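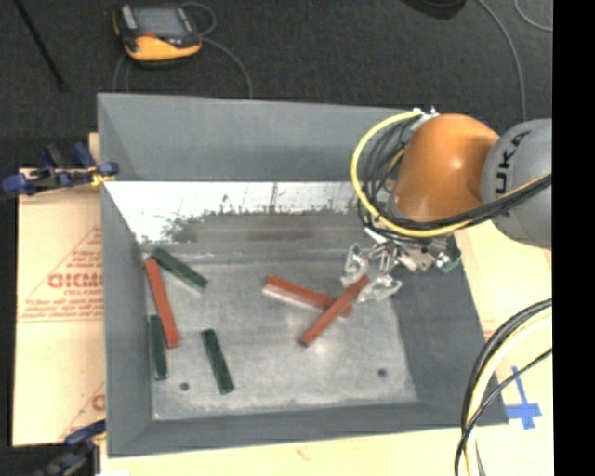
A KUKA arm and its gripper at the bin of red and green blocks.

The first thing Halima Shehu asked me when we got on the call was whether I'd emptied my dishwasher. I had not. "Good," she said, "then you already know the state of the art. It's you, later, in a bad mood."

Shehu works on robot picking at Herura, a small outfit that does handling software for warehouses and parts shops, and I'd come to her with a question I get from readers all the time (and from my mother, who would like an answer before her knees go). Can a machine do chores yet? Any chores? I'd have settled for socks.

She wanted to talk about bins. Picking things out of a bin, she told me, is the chore hiding inside most other chores. The silverware basket is a bin, the laundry hamper is a bin, and so is the drawer where you keep the batteries and the birthday candles. On a shop floor it's even more literal, with castings and brackets and blocks that come in a heap and have to leave one at a time.

"People see blocks and they think, oh, a toddler toy," she said. "But put one block on top of another one, crossed over, and now you've got a decision. Which one do you take first? Where do the fingers go? If I grab the bottom one, what does the top one do? A toddler doesn't think about it, and I wish I knew how."

I said red and green blocks in a gray bin sounded pretty friendly, as these things go. She laughed at me. The color helps, she said, but the bin doesn't. "Scuffed metal is awful! You get a bright patch where the light bounces, and the camera goes blind right there, or it decides the bright patch is an object. We spent most of October arguing with a reflection."

Then there are the walls. A part lying out in the middle can be approached from nearly any side you like. Push it up against a wall and suddenly one of your fingers has nowhere to go. Shehu's team keeps a log of every failed pick, and out of 500 attempts in one long run they had 109 failures. More of those came from parts near the edge than from anything else. I told her that sounded like a lot of failures. She said it was a good week.

I wanted a second opinion from somebody who has to make money with these things, so I called Alasdair Skinner, who manages the floor at Handedlow, a shop that machines fittings for farm equipment. He has four robot cells running and likes three of them.

"They load the lathes all night and they don't complain," he told me. "Same part, same tray, same spot. Beautiful. I'd buy more tomorrow." The fourth cell is the one that picks from a mixed bin, and his voice changed when we got to it. It's fast enough when it's going, he said, but it stops. Somebody has to walk over, reach in, move a piece two inches and press the button again. "So I've got a robot, and I've got a guy for the robot. The guy could've just done it."

Did he want it gone? No, and that surprised me. He's had it for six months and it stops less than it did. The supplier, Tandivent, sends new software every few weeks, and he said he can tell when they've fixed something because the guy for the robot gets bored and starts sweeping.

I read that back to Shehu when we talked again and she wrote it down, or said she did. Her own yardstick is how long a machine can run before a human has to come and rescue it. In a factory you can put up with a rescue every hour if the rest is worth it. At home you can't. "If you have to get off the couch to help the dishwasher robot, you'll do that twice, and then it's a coat rack."

So what about the house? She was kinder about it than I expected. Vacuuming is more or less handled, if your floors are clear. She thinks towels could come before dishes, because a dropped towel is still a towel. She has seen the videos of machines cooking and she'd like to see what's left on the counter after. Oda, a project a former colleague of hers runs, is trying to get an arm to tidy one shelf in one kitchen, and she thinks that's the right size of ambition.

"One shelf," I said.

"One shelf is a lot of stuff! Have you looked at your shelves?"

I asked both of them what they'd hand over tomorrow if the machine just worked. Skinner said deburring, right away, he didn't even let me finish. Shehu had to think. She has two kids and a dog, and I was sure she'd say laundry.

"Lunchboxes," she said finally. "Opening them on a Monday, when they've been in the bag all weekend. I'd give a robot my whole salary."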